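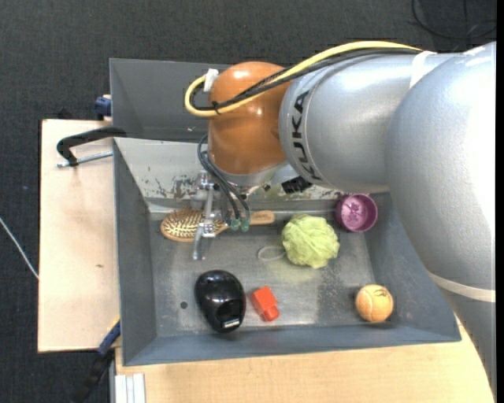

A wooden hairbrush, a purple cup and an orange tennis ball are among the items in a gray metal bin.

Patunico to Run Shared Lost and Found Service for Gellport

GELLPORT, 11/25/24 - Patunico, a property services company based in Gellport, has signed an agreement with the city to run a single lost and found service for its public buildings and bus lines. The service will replace the separate lost and found desks now kept by the main library, the swim center, the recreation hall and the bus depot.

Under the agreement, items left behind at any of the participating locations will be taken to one counter on the ground floor of the Trirkham Building, next to the parking permit office. Staff will log each item, give it a number and store it for 60 days. People who have lost something can call, fill out a form online or come to the counter in person.

"At the moment, if you get off the bus at the library and then go swimming, you may have to call three places to find your gloves," said Rahel Nägeli, head of public services at Patunico. "Each of them has its own form and its own hours. We are putting all of that in one place with one phone number."

The counter will be open on weekdays from late morning until early evening, with later hours one evening a week. Items will be collected from the participating buildings every weekday and from the bus depot after the last evening run. Anything turned in before the pickup should be in the system by the next working day.

How claims will work

To claim an item, the owner will be asked to describe it and say where and when it was last seen. A photo is helpful but not required. For phones, the owner will need to unlock the device at the counter. For wallets and bags, staff will ask for identification and a short description of the contents.

There is no charge to report a lost item or to pick up clothing, toys, books, sports gear or other everyday goods. A fee of $5 will apply to electronics, jewelry and bicycles, which are kept in a locked room and need more handling. The fee is waived for anyone under 18. Items can be mailed within the country if the owner pays the postage.

Some things will not be stored. Food and opened toiletries will be thrown out on the day they are turned in. Passports and driver's licenses will be sent to the issuing office after 3 working days if the owner cannot be reached. Medicines will be handed to a pharmacy for disposal.

What happens to unclaimed items

Goods that have not been claimed by the end of the storage period will be sorted by Zwahlen, a secondhand dealer with a store on the east side of Gellport. Items in usable condition will be sold there, and the city's share of the proceeds will go to the swim lesson fund. Phones, tablets and computers will have their storage erased before sale - if that cannot be done, they will be recycled. Keys will be melted down.

Regula Aebischer, who manages the swim center, said storage had become a problem for her staff.

"We have two closets full of towels, goggles and single shoes," Aebischer said. "The front desk spends a lot of time looking through them while there is a line of people waiting to get in. I would like to have the closets back for pool equipment."

Items already held at the four existing desks will be moved to the Trirkham Building before the new counter opens. They will be logged again on arrival and kept for the full storage period from that date, even if they have been held for some time already. People who have an open claim at one of the old desks do not need to file a new one.

The agreement runs for 2 years and may be extended. Patunico and the city will look at the opening hours and the fee in May, and changes will be posted at all participating locations. Schools are not part of the service and will continue to handle lost property through their own offices.

About Patunico

Patunico provides front desk, mail room and building services to public and private clients in and near Gellport.

Media contact

Rahel Nägeli, Head of Public Services, Patunico, Gellport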